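October 10, 2026

I'd been meaning to get over to Godbridge since February, when Kgomotso Joubert first told me she had a show coming up at the Carrasco, and I finally went with a week to spare before it closed. The train was late, I'd forgotten my umbrella and I got to the door in a bit of a temper. It had gone by the second room!

The show is called Plaltine (I asked, it's a word her grandmother used for the colour of the sky before hail) and it's made up of 40 small paintings and one enormous one. The small ones are all the same size, not much bigger than a paperback, and they're hung in a single line at chest height so you have to stoop a little. I liked that. You end up shuffling sideways with everyone else, saying sorry a lot.
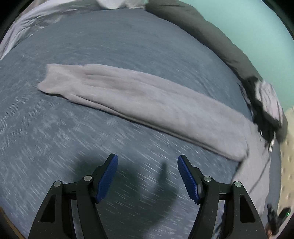 Most of them are done in thin layers of oil that she scrapes back with a palette knife, so what's left is a sort of memory of the colour she started with. From across the room they all look grey. Get close and there's pink in there, and a mustardy green, and in number 12 a line of red so fine I thought it was a hair stuck to the varnish – I very nearly blew on it.

The big one has a room to itself. I'm less sure about it. It's the same scraping technique, only over a whole wall, and I missed the stooping. A man next to me said he could stand there all day, though, so perhaps I was just hungry.

There's a booklet with an essay by Benjamín Orellana, who curated it. The essay is good once you're past the first page, which has the word "threshold" in it far too often. He's at his best on the practical stuff, like how long each layer takes to dry and why she threw out a whole year's work and began again on board. They printed 500 of them and the pile by the desk was looking low, so ask if you can't see one. 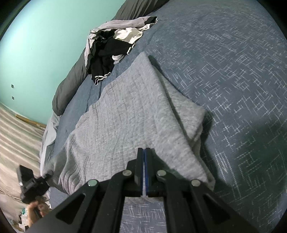
## If you're going

The Carrasco is up the hill behind the station, and the 48 bus stops right outside if you don't fancy the climb. It's free to get in, and the café does a very decent cheese scone (get there before two, I got the last one).

Kgomotso is giving a talk on the final afternoon. I can't make it, annoyingly, so if any of you go, please ask her about the red line and tell me what she says.

## Next

I've got a ticket for Prorisis, the print fair, and I've promised myself I'll only look. Last year I came home with a linocut of a heron that still hasn't got a frame, and it's leaning against the bookcase as I type this.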